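## 9. Mise en place et contrôle du poste de rangement à deux bras

La présente section s'applique au poste Jitier installé dans l'atelier d'Eltetthorpe. Elle décrit la préparation de la table, le contrôle des préhenseurs et la remise en état initial entre deux cycles. Elle complète la section relative à la mise sous tension, dont les prescriptions doivent être satisfaites avant toute intervention.

### 9.1 Conditions préalables

Avant d'engager la procédure, l'opérateur s'assure des points suivants :

- l'arrêt d'urgence du poste est accessible et a été vérifié à la prise de service ;
- le logiciel de conduite Athumani est ouvert en mode **Préparation** ;
- la vitesse des deux bras est limitée à la valeur réservée au réglage ;
- le carnet d'entretien ne comporte aucune réserve non levée.

> **ATTENTION.** Les bras restent sous couple en mode Préparation. Il est interdit de placer la main entre les doigts d'un préhenseur, même ouvert et immobile, tant que le couple n'a pas été coupé depuis le menu *Axes*.

### 9.2 Mise en place du râtelier et des assiettes

1. Couper le couple des deux bras et attendre la confirmation affichée par Athumani.
2. Essuyer le plateau avec un chiffon non pelucheux. Ne pas employer de produit gras ni de cire.
3. Poser le râtelier en bois au centre de la table. Une orientation légèrement oblique est admise ; le programme relève la position des chevilles au début de chaque cycle.
4. Vérifier à la main que chaque cheville est fermement engagée dans sa traverse. Une cheville qui tourne ou se soulève doit être recollée avant l'emploi.
5. Poser les assiettes à plat, l'assiette bleue du côté du bras gauche, les assiettes verte et rose du côté du bras droit. Un recouvrement partiel de ces deux dernières est toléré.
6. Placer le boîtier à boutons sur la bande arrière du plateau, hors de la trajectoire des doigts.
7. Rétablir le couple, puis commander l'ouverture des deux préhenseurs.

**Note.** Seules les assiettes fournies avec le poste sont admises. Toute assiette ébréchée est retirée du jeu et remplacée par une pièce de même couleur et de même diamètre.

### 9.3 Contrôle des préhenseurs et du câblage

1. Examiner les doigts de chaque préhenseur. Les surfaces de prise doivent être propres et exemptes d'entailles.
2. Contrôler le serrage des vis du support blanc de poignet à l'aide de la clé livrée avec le poste. Ne pas forcer : le filetage est directement taillé dans la pièce.
3. Vérifier que les connecteurs noirs du poignet sont enfoncés à fond.
4. Suivre chaque câble depuis le poignet jusqu'au bord de la table. La boucle doit rester assez ample pour permettre la rotation complète du poignet, sans accrocher le râtelier.
5. Lancer le programme d'essai `PREHENSION 2`. Chaque préhenseur effectue une fermeture et une ouverture complètes.
6. Relever le code renvoyé par le logiciel. Le code 500 autorise la poursuite ; le code 434 signale un écart de course et impose de reprendre l'étape 1. 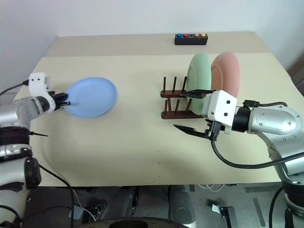
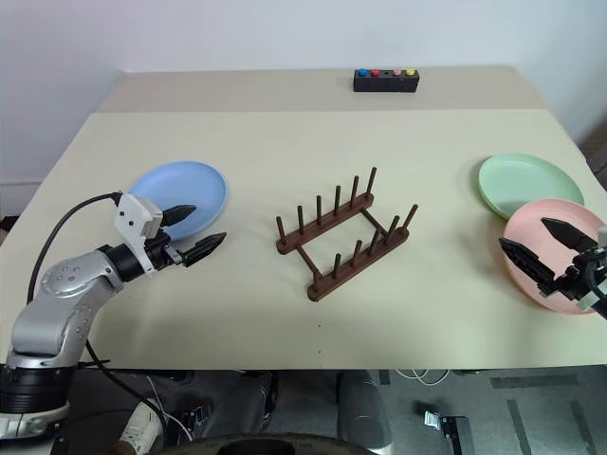
*Dernière modification de cette page : 02/06/2022*

### 9.4 Exécution d'un cycle de vérification

1. Quitter la zone de travail et annoncer le départ à voix haute.
2. Sélectionner le programme **Rangement – assiettes** et valider.
3. Surveiller l'approche de la première assiette. Les doigts doivent se présenter ouverts et se refermer sur le bord sans pousser l'assiette sur le plateau.
4. Au moment de l'insertion, s'assurer que l'assiette descend entre les chevilles sans les fléchir.
5. Attendre le dégagement complet du préhenseur avant d'autoriser la prise suivante.
6. À la fin du cycle, consigner le résultat dans le carnet d'entretien.

> **PRUDENCE.** Si une assiette reste coincée entre deux chevilles, ne pas tenter de la libérer en commandant le bras. Interrompre le cycle, couper le couple et dégager l'assiette à la main, verticalement.

Les deux bras ne doivent jamais opérer simultanément au-dessus du râtelier lors d'un cycle de vérification. Le verrouillage correspondant est actif par défaut ; sa désactivation est réservée au personnel habilité par Barko.

### 9.5 Anomalies courantes

| Constat | Cause probable | Mesure à prendre |
|---|---|---|
| L'assiette pivote dans les doigts | Surfaces de prise encrassées | Nettoyer les doigts, puis reprendre au 9.3 |
| Le râtelier se déplace à l'insertion | Plateau gras ou poussiéreux | Essuyer le plateau et le dessous des traverses |
| Un préhenseur ne s'ouvre pas entièrement | Connecteur mal enfoncé ou câble tendu | Couper le couple, rebrancher, contrôler la boucle |
| Le boîtier à boutons ne répond pas | Liaison interrompue | Vérifier la liaison, puis redémarrer Athumani |
| Code 434 persistant | Usure de la transmission des doigts | Mettre le poste hors service et aviser Barko |

### 9.6 Remise en état initial

1. Ramener les bras en position de repos par la commande *Repos*.
2. Couper le couple.
3. Retirer les assiettes du râtelier et les reposer à plat conformément au 9.2.
4. Contrôler visuellement les câbles passant sous la table. Aucun câble ne doit être tendu ni pincé par un pied ou une embase.
5. Signer la ligne correspondante du carnet d'entretien.

Le resserrage des vis de poignet est renouvelé tous les 500 cycles, ainsi qu'après tout choc constaté entre un préhenseur et le râtelier. Le remplacement des doigts s'effectue par paire et fait l'objet d'une fiche distincte, disponible auprès du service technique d'Eltetthorpe.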